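Bench check, paper folding station, Plinemton
Checked by Noeline Brunton, August 13, 2020

1. Tabletop surface — OK. Marble pattern still clear, no lifting reported.
2. Metal edging and side rails — OK. Run a cloth along the grooves at each check.
3. Corner posts — OK. Fixings to be tightened again in April.
4. Wallpapered walls — OK. Leave the paper as it is.
5. Cable on left arm — OK. Keep it clear of the table edge.
6. Green paper — fold on the flat table only.

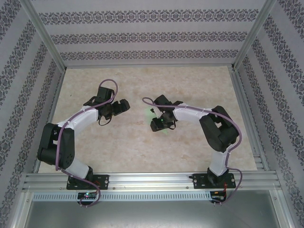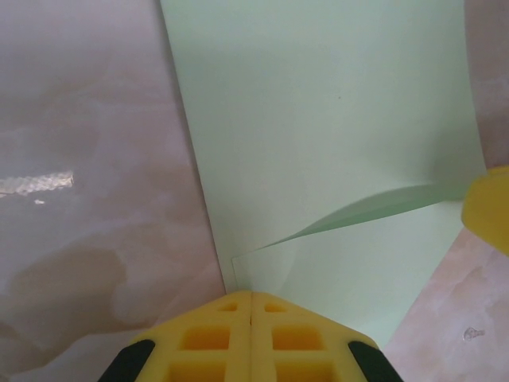
Follow-up
Spare paper to be ordered by Yiran Qin, stock line 339.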